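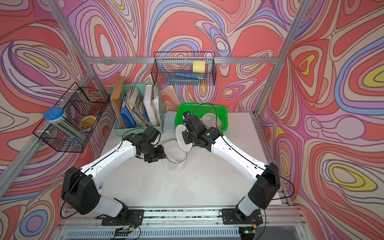
Page last changed: March 7, 2022

4.2 Why buyers stay with a small gallery

We had expected price to come up first in our talks with collectors in Sostlow, and it hardly came up at all. What people wanted to tell us about, often at length and over a second cup of tea, was the welcome they had been given on their first visit. Of the 300 buyers on the Madigan Gallery's books, 40 agreed to sit down with us, and we remain very grateful for their patience. 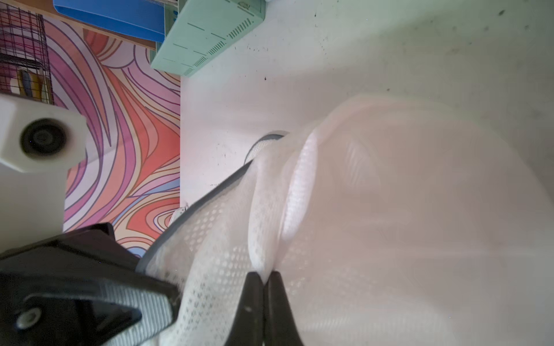

Many of them had bought nothing for two years after that first visit - they simply kept coming to the openings, and were greeted by name each time. Table 2 sets the length of this waiting period against the number of works bought later on.

Table 2. Months between first visit and first purchase, and works bought afterwards, Madigan Gallery buyers.

The link is a loose one, and we would not wish to lean on it too heavily.

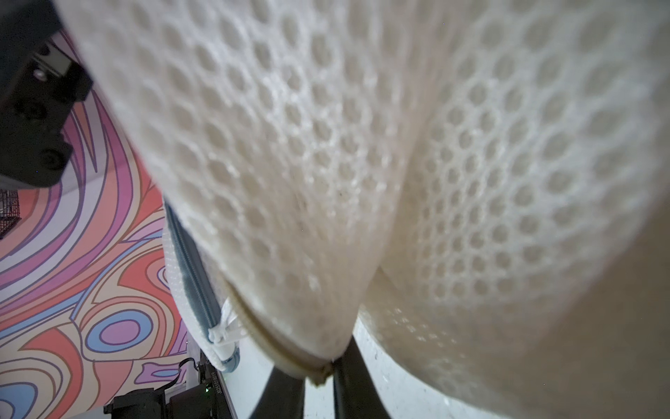
Artists gain from this slow kind of loyalty too, as a buyer who trusts the gallery will often take a chance on a painter they have never heard of. We return to the artists' side of the matter in Section 5.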